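**Duvport cell, setup and upkeep - minutes, February**

Rüdiger Hamann opened with the good news: the two-arm packing cell got through 300 simulated cycles without a fault stop! Everyone was very pleased, and the new gripper settings stay in.

The right arm still closes a little hard on layered food. Rüdiger will lower the grip force one step and rerun 48 picks before touching anything else.
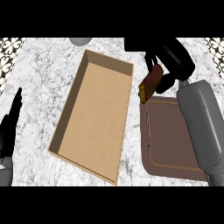

Joint offsets came next. The left arm had kept its old values after the Barketti update, so they were re-entered and saved as file 213. Lovely clean result - the home position now matches on both arms.

Agreed:

- Check finger alignment at the start of every shift
- Grease interval for the wrist joints stays at 2000 hours
- Kurtuluş site to get a copy of the settings file

Open: spare finger pads from Asow, not yet ordered. Rüdiger to call them.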